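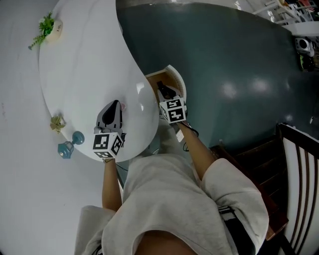
Two-handed recording with hand-held grippers at a round table, Birnatton site.

Demonstration Operators (casual, fixed term)
Farkora -- Birnatton

Farkora records manual tasks for training robot manipulation policies. We are seeking operators for the second phase of the Distia project, which covers household and café-type tasks performed with a pair of hand-held grippers. A smaller part of the work is remote control of a two-arm station in the same building.

Phase one closed with 1085 accepted episodes. Of these, 894 were two-handed. Phase two extends the set to tidying, table clearing and the handling of light containers such as cardboard cups.

Duties
Perform short tasks with one gripper in each hand, following a written task card.
Keep the fiducial markers on both grippers unobstructed while recording. Sleeves must be pushed back if they drift over the marker cubes.
Reset the work area to the start layout between episodes.
Label each episode as complete, partial or failed, and note drops and regrasps.
Run the gripper calibration routine at the start of each shift and after any knock to a marker cube.
Operate the two-arm station by remote control once signed off (normally in the second month).

Requirements
Full use of both hands and the ability to stand or lean over a table for blocks of 40 minutes.
Normal or corrected vision. Most glasses are compatible with the head-mounted camera; bring your usual pair to the trial.
Consistent, unhurried movement. Speed is not scored.
Basic computer literacy. Programming experience is not required.
Right to work in Australia.

Previous experience with teleoperation, motion capture, assembly or laboratory bench work will be favourably considered.

Conditions
Shifts are four hours, morning or afternoon, with paid breaks. Paid training is 2 shifts. Camera footage and gripper trajectories are retained by Farkora and shared with Huerta, our analysis partner, under the consent form issued at the trial. Faces are blurred before transfer. Operators may withdraw consent for any episode up to the end of the month in which it was recorded.

How to apply
Send a one-page résumé and your weekly availability through the Farkora careers form, quoting reference 1311. State whether you are left- or right-handed -- both are needed. Shortlisted applicants will be invited to a one-hour paid trial at Birnatton. Applications close at 5 pm on the last working day of March.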